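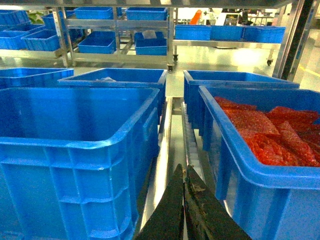
Marikar packing room, November. The heap of flat clear packets in the right-hand crate is the red stuff, speckled red and orange through the plastic, and the one on the left is still empty. Steel channel between the two. Shelving on wheels further back, smaller blue bins on it – those are another job altogether.

Order was 696 crates. 393 here so far, rest to follow from Prillico. All blue, same as the old ones, so nobody has to learn a new colour.

The side wall. Ribs moulded in, thick lip along the top. You get your fingers under the lip and lift from there, not from the ribs (they dig in after an hour).
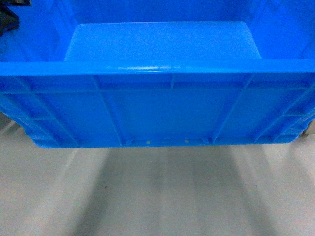
On the rollers

Goes better than I expected. The old crates had a flat bottom edge and used to catch at the join by the scales, every time, and somebody had to walk round and give it a shove. New base is stepped so fingers crossed. We ran 24 through before the tea break and had to stop for one.
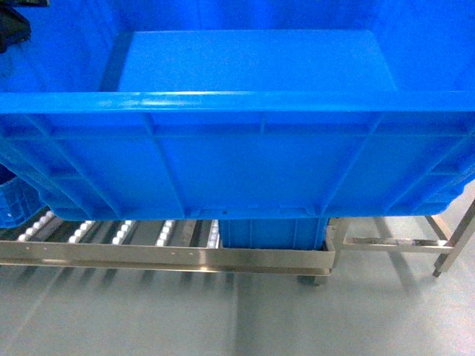
Blue crate on the conveyor, white rollers underneath.

Crates come down in batches of eight and wait their turn. Labels go on the long side, middle panel, below the band. Please not on the rim, they peel off in the wash and end up in the drain, and then it gets logged in Datix and we all hear abuot it.
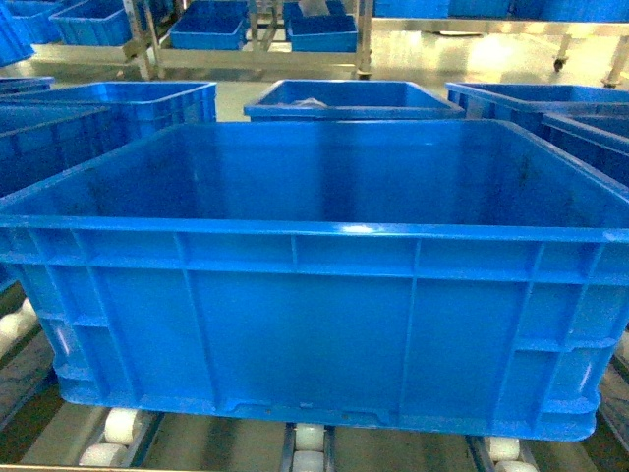
Same goes for the old labels. Take them off before the crate goes back in the stack, all of it, corners too. Lids are a seperate order and I havent got a date yet. More pictures when the other pallets turn up – probaly the loading bay next, if the light's any good in there.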